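Mandik retrasa a marzo la entrada en vigor de su nueva norma de etiquetado de disolventes

El fabricante de reactivos Mandik aplicará a partir de marzo una norma interna de etiquetado para los envases de disolvente de hasta 5 litros. La medida estaba prevista para enero y afecta a 988 referencias de catálogo, de las cuales 200 cambian además de código. Los pedidos en curso se servirán con la etiqueta anterior hasta agotar existencias.

La modificación principal consiste en separar en dos campos la fecha de envasado y la fecha límite de uso tras la apertura. Hasta ahora ambas figuraban en una sola línea, con un formato distinto según la planta de origen. El nuevo diseño reserva también un recuadro en blanco para que el laboratorio receptor anote la fecha de apertura y las iniciales del responsable.

Macarena Aguirre, jefa de documentación técnica de Mandik, atribuye el aplazamiento a la validación del adhesivo. Las primeras tiradas, suministradas por Vollska, perdían adherencia en envases de polietileno almacenados en cámara fría. «El papel y la tinta cumplían desde el principio. Hemos repetido el ensayo con tres formulaciones de adhesivo y solo una mantiene el borde fijado después del ciclo completo», explica.

La norma incluye un anexo sobre trasvases. El material de vidrio que contenga producto durante más de una jornada deberá llevar una etiqueta secundaria con el nombre de la sustancia, la concentración, los pictogramas de peligro y el número de lote del envase original. Para los matraces se suministrará un formato estrecho, que se coloca en el cuello.
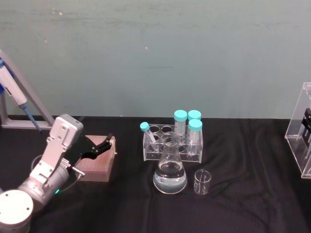
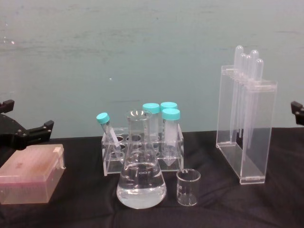

Material de laboratorio de vidrio, en la segunda fotografía.

Calendario y compatibilidad

Las plantas de envasado harán el cambio de forma escalonada. La primera en adoptarlo será la de disolventes clorados, seguida por la de alcoholes y cetonas. Los ácidos concentrados quedan fuera de esta fase y conservan su etiqueta actual.

Los clientes que registran las entradas de almacén con el programa Lomlow tendrán que actualizar la tabla de códigos antes de recibir el primer lote. El lector reconoce el símbolo bidimensional nuevo, pero asigna la fecha de apertura al campo de caducidad si la tabla no se ha sustituido. Mandik enviará el fichero a los responsables de compras junto con la relación de referencias modificadas.

El distribuidor Sitthichai, que reetiqueta parte del catálogo para exportación, mantendrá las dos versiones en paralelo durante 3 meses. En ese periodo, los albaranes indicarán el código antiguo y el nuevo en columnas contiguas. Las fichas de datos de seguridad no cambian de contenido; solo se corrige la referencia del encabezado.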